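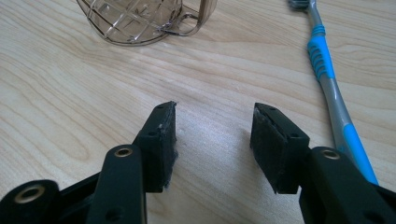 Light-coloured wooden tabletop, showing the grain.

About Boltisero

Boltisero makes and refinishes wooden tabletops for homes, schools and small offices. The workshop was set up by Ihor Polishchuk, who still selects the boards and signs off each top before dispatch.

What we make

Tops are supplied with or without a base. Standard lengths run up to 188 cm. Longer pieces are made in two sections and joined on site. Edges are square unless a radius is requested on the order form.

We favour pale timber with a visible figure. Long grain lines, darker tan streaks and wavy patterns are left in. We do not stain over them and we do not grade them as faults. Customers who need a plain, even surface should say so when ordering, as boards for these jobs are set aside separately.

How a top is finished

Each top is sanded in 3 stages and wiped down between them. Sanding follows the grain on the final pass. The standard finish is Levura, our own clear matt oil, applied thinly and left overnight between coats. Cladard is a harder finish for classrooms and canteens. It gives a slightly higher sheen and is more difficult to repair in patches.

Refinishing

Tops made elsewhere are accepted if they are solid wood and at least 19 mm thick. Please remove the legs, brackets and fixings before delivery. Old varnish is taken off by machine and corners by hand. Ring marks usually come out; deep burns may not.

The workshop

We moved to the Pylypenko building in March 2016. It has a floor area of some 500 square metres, divided between the timber store, the machine room and the finishing room. Visits are by appointment. Sample boards in both finishes can be posted on request.

Page last revised 11 February 2018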